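Visit report: Marcombe bench-top works and display kitchens

Zeeshan Chaudhry
14 Nov 2024

Last updated: January

The Marcombe site makes laminated timber bench tops and supplies them to kitchen fitters. The visit covered the timber store, the press hall, the finishing line and the display kitchens. Ľubica Michalík, who runs production, led the group and took most of the questions.

Timber store

Boards arrive kiln-dried and are held under cover until their moisture content matches that of the store. Each pack is tested with a pin meter at both ends and in the middle. Packs that read unevenly go back on the racks with spacers between the layers. The store is kept at 23 degrees all year, and the doors are on a timer so they cannot be left open during unloading.

Defects are marked by hand with a wax crayon and cut out on a docking saw. Offcuts long enough to be finger-jointed go to a separate trolley. The rest is chipped and burned in the boiler that heats the store.

Press hall

Staves are planed on four sides, glued on the edges and clamped in a Brouwer press. Pressing time for the standard top is 44 minutes. Growth rings are alternated from one stave to the next to limit cupping. I asked whether this was checked after lay-up. It is, by the operator, who looks at the end grain before closing the press.

There are 2 presses, and the older one was down for a seal replacement. The queue of planed staves beside it was wrapped in film – freshly planed edges should be glued the same shift or skimmed again.

Finishing

Tops are sanded in three passes and oiled on both faces. The underside gets the same number of coats as the top. Michalík said most complaints about bowed tops come from fitters who trim the back edge on site and leave the cut bare. A sheet on sealing cut-outs now goes out with every order, with a separate note for sink openings.

The edge profile is run last. Customers can choose square, bevelled or a small radius. The radius sells best and causes the least trouble with chipped corners.

Display kitchens

The kitchens are used to show long runs and joint positions. For a long run the works prefers a single piece where access allows. Where a joint is needed, it is placed well clear of the sink and pulled up with bolts from below. Overhang at the front is set after the doors are hung, as door thickness varies between makers.
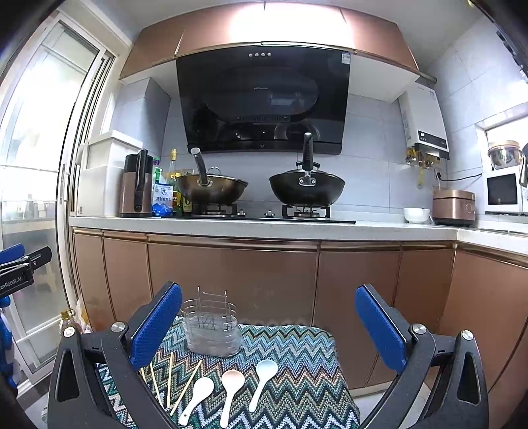 Delivery and storage on site

Tops travel flat on full-length bearers. They should stay wrapped until the day of fitting and be kept out of rooms with wet plaster. Leaning a top against a wall, even overnight, can put a twist in it that fixing brackets will not pull out. Brackets need slotted holes so the timber can move across its width.

The press repair was due to finish the following week. Lead times for oiled tops were unchanged.

Related items

Plivlow: veneer slicing and drying
Gremau hinge plant, visit notes
Sealing end grain around sinks
Reading a pin moisture meter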